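3.2 Storage furniture and self-reported retrieval time

Household storage studies have usually treated the chest of drawers as a single unit, recording its volume and the room it stands in. The Edet survey followed this practice and found only a weak link between total volume and the time residents needed to locate a named item. We suspected that the division of the front matters more than the volume behind it, and coded each piece by number of columns, number of rows, and whether drawer height was constant. Two-column fronts were the most common type in the Dondodik sample (Figure 2).
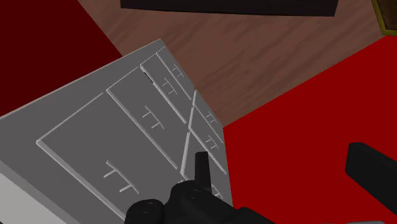
Figure 2. Gray cabinet with drawer fronts in two columns.

3.3 Sample and coding

The questionnaire was mailed to households in Dondodik and Prarkitz in August. After removal of incomplete forms, 2,826 responses remained, of which 700 included a full inventory by drawer. Respondents listed the main contents of each drawer and rated, on a scale from 1 to 7, how sure they were of the list before opening it. Forms were coded twice, with an interval of 14 days between passes, and disagreements were settled using the Femby category list.

Contents were grouped as clothing, paper, tools, linens, and mixed. A drawer was coded as mixed when no single category took up more than half of the listed items. Row position was recorded from the top down, and drawer height was entered relative to the tallest drawer in the same piece, so that graduated fronts could be compared with uniform ones.

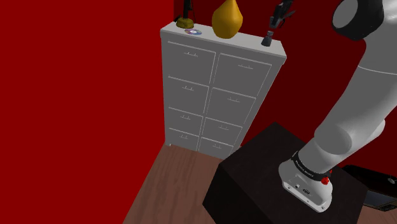

Row position had a clear effect on certainty. Ratings were highest for the top row and fell with each row below it, and the drop was steeper in pieces with unequal drawer heights. Column position had no measurable effect in either town. Mixed drawers were rated lower than all other categories, and this difference held after controlling for household size. Retrieval time followed the same pattern in Prarkitz but was less regular in Dondodik, where many respondents shared a chest with another adult. Shared pieces are therefore treated separately in Section 4.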